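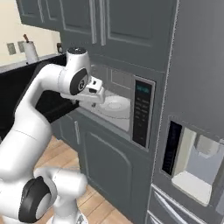
A simulated robot arm at the microwave in one of the Gesarura kitchens.

Gesarura Opens Its Simulated Kitchen Collection to Outside Teams

ANDSTEAD, July. Gesarura, which builds training material for household robots, today opened its collection of simulated kitchen demonstrations to outside research groups and product teams. The first release covers 47 tasks, all of them performed by a virtual robot arm in a rendered kitchen and all of them recorded from start to finish.

The tasks are ordinary ones. They include opening and closing cabinet doors, pulling out drawers, moving cups and plates between surfaces, and working the doors of built-in appliances. Each task comes with 20 starting demonstrations performed by a person steering the arm by remote control. Further examples are then produced by software that changes the starting conditions and replays adapted versions of the motion. The changes include where the arm stands, how far open a door is at the start, which objects are on the counter and what style the kitchen is finished in. A replay goes into the collection only if the task ends the way it should.

Kitchens were chosen for the first release after talks with robotics groups that had asked for more practice material on large fixed objects. Many existing collections concentrate on picking up small items from a tabletop. A microwave door is a different kind of problem. It swings on a hinge, it takes up the space the arm was using a moment earlier, and the gripper has to follow a curve to move it. An arm that pulls straight back will lose the handle or strain its own joints.

Appliance doors also block the view. When a door is partly open, a camera on one side may see the inside of the appliance while a camera on the other side sees only the back of the door. For that reason every demonstration is recorded from several angles at the same time, and the matching joint positions and gripper commands are stored with each frame. 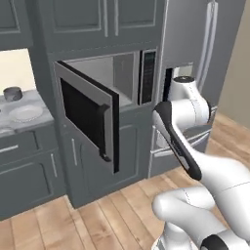

The company records failed attempts as well. These are kept in a separate part of the collection, with a short label saying what went wrong, such as a missed handle, a door that was pushed past its target or an object that tipped over. Teams may use them or leave them out. Gesarura's own tests suggest they are most helpful to groups building systems that check whether a task has been finished.

The kitchens themselves come from Elarham, a design library that supplies the cabinets, appliances and floor plans. Layouts range from narrow one-wall kitchens to larger rooms with islands. Cabinet color, wall finish, flooring and counter material can be changed without altering the shape of the room, so the same task can be tried against a new background. There are 266 layout and finish combinations in this release.

Doors and drawers in each kitchen move within limits set by hand. Hinges have resistance, and drawers stop at the end of their travel. Water, steam and cooking are not simulated in this version, and food items are handled as solid objects. Soft materials such as dish towels have been left for a later update.

Van der Linden, a maker of service robots for assisted living residences, has had early access to the collection since spring. Its engineers used the door and drawer tasks to train a control system before trying it on a full-size practice kitchen at their workshop. The company reports that the simulated examples shortened the time it spent guiding the physical arm by hand, though it still needed real demonstrations for the final stage of training. Small differences in handle shape and door weight caused most of the trouble. Both have been given a wider range of values in the public release as a result.

Gesarura advises other teams to plan for the same step. The collection is meant to be used together with real recordings, and it does not certify a robot for use in a home.

Access and terms

The collection is free for teaching and for noncommercial research. Companies may license it by the year, with the price set by the number of people using it. Both versions contain the same tasks and the same recordings. The failed attempts are included in both.

Downloads are offered by task, so a team interested only in microwave doors does not have to take the full set. A sample package with roughly 1,000 demonstrations is available without registration. It contains the playback tool, a written guide to the file layout and a small training script that will run on a single desktop graphics card.

Teams that want a task added can send a request through the collection's web page. A request should say what the robot starts with, what should be true when it finishes and which appliances or objects are involved. Dishwasher racks and oven doors are already being recorded and are planned for the next update, along with kitchens fitted for wheelchair users.

An open online session for new users will be held on Saturday at 10 a.m. It will cover installation, choosing camera views and making new variations from an existing demonstration. A recording will be posted with the user guide.

About Gesarura

Gesarura produces simulated and recorded demonstrations for companies and laboratories working on robots for the home. It is based in Andstead, where it also runs a remote control studio for collecting new demonstrations. Press inquiries and requests for additional stills may be sent to the Andstead office through the contact form on the company's website.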